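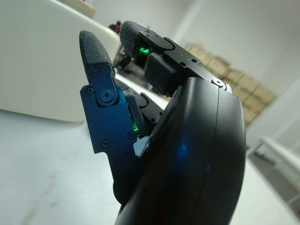
Breakfast, Assuming Nothing Goes Wrong
Speaker notes, Kiri Halliday, Fullport Kitchen Evenings
4 min read

Start without the title slide. Wait for the chairs to stop.

Ask who had toast this morning. Then ask who could draw their toaster from memory, with the lever on the correct side. Expect the hands to go down. If Pallavi Bhatt is in the room hers will stay up, and she may be asked to come to the whiteboard.

I own one toaster. I've used it nearly every day for years and I still turn the knob to a number I don't believe in. Pause here. If they don't laugh, go faster from now on.

The knob. People think it's minutes. Some people think it's degrees, and they're braver than I am. On plenty of toasters it is a timer of a sort, but the marks are just marks. Tell the Varham story: the rental cottage, the toaster with a dial up to 100, me setting it to 92 on the theory that it was a percentage. Ninety-two percent of what, my sister asked, opening a window. 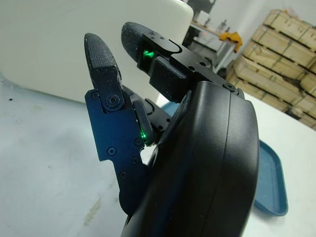
The survey. I sent a form to everybody on the Fullport mailing list and got 382 replies, far more than I got when I asked about the budget. One question: what do you do when the toast comes up too pale? Read out these three and no others, the rest are cruel:

-- "Put it down again and stand there."
-- "Put it down again and leave, which is how I lost the curtain."
-- "Eat it. I was raised to."

Point to make: the second push is where toast goes wrong. The slots are already hot, the bread is already dry, and the knob hasn't moved. You've asked for a whole new piece of toast on top of the old one. Turn it down first, or stay and watch. Staying is dull. Bring a drink.

Next slide. Let it sit for a moment, they'll want to look.

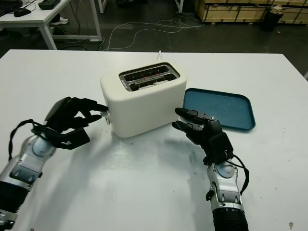 Two-slot toaster, lever on the left, blue tray on the right.

Talk about the tray. I'm firmly in favor of a tray. Toast goes somewhere when it's done, and in most kitchens that somewhere is wherever your hand happens to be when it starts to hurt. Put the landing place out before you push the lever. Pallavi says this is the only useful thing I've ever told her, and she has known me since Boutros Street.

Clear table, too. I want everybody to go home and look at what's parked beside their toaster. Ours had the mail, a candle and a dish towel. (Don't do the candle joke. It didn't work at Grurach.)

Crumbs: if your toaster has a crumb tray, it pulls out. Say this slowly. Somebody always gasps. Unplug it and let it cool, then pull the tray over the sink. Do not turn the toaster upside down and shake it over the counter as I did for most of my twenties.

Now the odd slice. Four people in every room have strong feelings about one slice in a two-slot toaster. Ask which slot. There will be a fight about near or far.

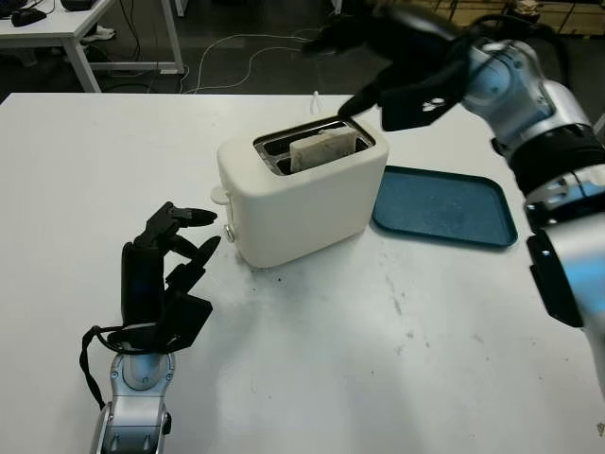

I'm a near-slot person. No science, I just don't like reaching. Some toasters do mark a slot for single slices, so check yours before you argue with your spouse about it. Uneven bread is another matter. If the top of the slice is ragged, the high bits stick out and stay pale, and you can either flip it over partway or accept a slice with a white hat. I accept the hat.

If there's time: the 48 slices. Church breakfast, one toaster, me in charge. By the time the last plate went out the first table had gone home. Moral is to use the oven. Skip the moral if they're restless.

Questions. Someone will ask about bagels. Cut side matters, read the manual, move on. Someone will ask what I paid for mine. It was a gift.

Thank the hall, give back the clicker, and remind them the kettle talk is in December, same room, bring your own mug.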